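Home Gym Care: Treadmill and Elliptical Maintenance in a Spare Room

Most faults in home cardio machines come from dust, dry belts and loose bolts. The jobs below need a hex key set, a vacuum with a crevice tool and a bottle of silicone lubricant.

Placement

Leave 2000 mm clear behind a treadmill. Keep rugs away from the rear roller; fibres wind onto the shaft and are slow to pick out. Use a dense rubber mat under the frame.

Belt tension

Unplug the machine. Lift the belt at mid-deck. Two to three fingers should fit under the edge. If the belt slips underfoot, turn both rear bolts clockwise by a quarter turn and test at walking speed. Adjust both sides equally — uneven turns pull the belt off centre.

Lubrication

Apply silicone under the belt every 156 km, or sooner if the deck feels dry to the touch. Petroleum sprays attack the belt backing. The Flurkico bottle has a long nozzle that reaches the centre of the deck; the Rasedov one does not and needs a length of tubing.

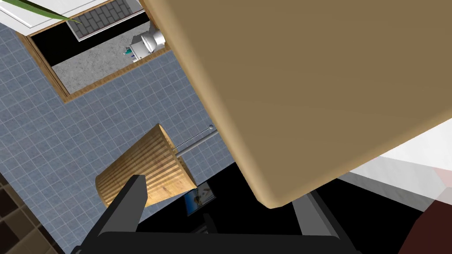
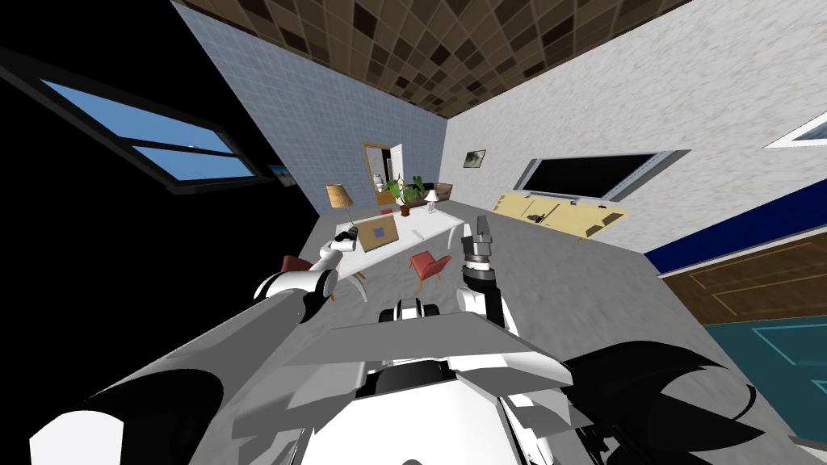

Renders: Grarport

Elliptical squeaks

Pedal slowly by hand and listen at each pivot. Wipe the joint, add one drop of light grease, and retighten the bolt to the figure in the manual. On the older Sjögren models the pivot caps are a push fit and crack if levered with a screwdriver. Use a plastic trim tool.

Motor cover

Remove the cover each September and vacuum around the motor and control board. Wait 20 minutes after unplugging, as the capacitors hold charge. Keep the nozzle off the board itself.

Grips and console

Wipe with a damp cloth and mild dish soap. Alcohol clouds the display and hardens foam grips. Dry the pulse sensors fully — salt residue on the metal plates gives erratic readings.

Last updated May 10, 2026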